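Lusden Water Permits: Frequently Asked Questions

Last revised 27 May 2021

The Lusden Anglers' Association looks after the fishing on Preltthorpe Reservoir and the stretch of the Liao Brook below the dam. We get the same questions every spring, usually while someone is already standing in the water. Please read this first. If your question isn't covered, contact details are at the bottom.

Do I need your permit if I already have a state license?

Yes. The state license lets you fish in the state. Our permit lets you fish here. You need both on you, and a photo of either one on your phone is fine as long as the phone is charged. "It's in the truck" has been tried.

Who can apply?

Anyone aged 16 or over. Children under 16 fish free on the permit of the adult they came with, and the adult has to be within shouting distance. Each adult can bring 2 children. If you have more than that, bring a second adult, for your own sake as much as ours.

How many permits do you sell?

The limit is 500 a season. Last season we sold 498, which means two people who swore they'd missed out hadn't checked. Permits go on sale in November for the following year and we don't hold any back for friends, cousins or people who once helped move the dock.

How do I apply?

Fill in the form at the bait shop counter or download it and mail it in. Print clearly. Mwanahawa Mollel processes every application herself and has asked us to point out that a fish drawn in the signature box is not a signature.

You'll need:
Your state license number
A mailing address that receives mail
Your vehicle plate, if you plan to park at the dam

How long does it take?

Seven days from when we receive the form. It can be quicker in the off season. It is never quicker because you called.

What does the permit cover?

Bank fishing on the whole of the reservoir except the dam wall, and wading on the brook down to the second footbridge. Boats need a separate launch tag. Float tubes count as boats. We had a long meeting over that and would prefer not to have another one.

Where does the orientation take place?

First-time permit holders come to a short orientation at the Preltthorpe boathouse before their permit is activated. Sixten Nygård runs it. He covers the boundaries, the catch rules and how to release a fish without looking like you're wrestling a wet sock. Bring your permit letter and something to write with. You're welcome to bring a drink along too.
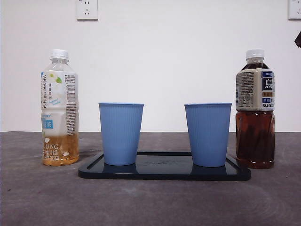 Jasmine oolong tea and a couple of light blue cups.

The orientation takes less than an hour unless someone asks Sixten which fly he'd use.

What are the catch limits?

You may keep 2 trout per day. Bass are catch and release all season. Anything you can't identify goes back in the water, and "I thought it was a trout" will be judged on how much the fish looks like a trout. The chart by the boathouse door shows the local species in color.

Can I use live bait?

On the reservoir, yes, provided you bought it locally or dug it up yourself. On the brook, no. The brook is artificial lures and flies only, with barbless hooks. Don't empty your bait bucket into either one when you leave — that is how lakes end up with things in them that eat everything else.

What is the Sternum?

The long gravel bar on the east shore. If you look at a map of the reservoir and squint, it resembles a breastbone. If you don't squint, it resembles a gravel bar. It's closed to wading when the water is high, and the board in the parking lot will say so.

Can I fish at night?

No. The gate is locked at dusk. If your car is inside when that happens, call the number on the gate and be nice to Njoroge Mohamedi, who will have to get up from his dinner.

I lost my permit. What now?

The first replacement is free. After that there's a charge, which goes toward the parking lot potholes. One member has personally funded most of the north corner.

Can I transfer my permit to someone else?

No, including spouses, twins and business partners. If you can't fish because of illness or a move out of state, write to us before the season opens and we'll refund you in full. After opening, we'll refund half.

Who checks permits?

Our two wardens, Hamisi Mabula and Sharon Rotich. They walk the bank at different times on purpose. Show your permit and license when asked and you'll be back to catching nothing within a minute. State officers can also check you at any time, and they don't take our word for anything.

How do I report a problem?

Leave a note in the box at the boathouse or ask for the duty warden at the bait shop. Tell us where you were, what you saw and when. For pollution or dead fish, please tell us the same day. For complaints that the fish aren't biting, the box is also available, and it is emptied regularly.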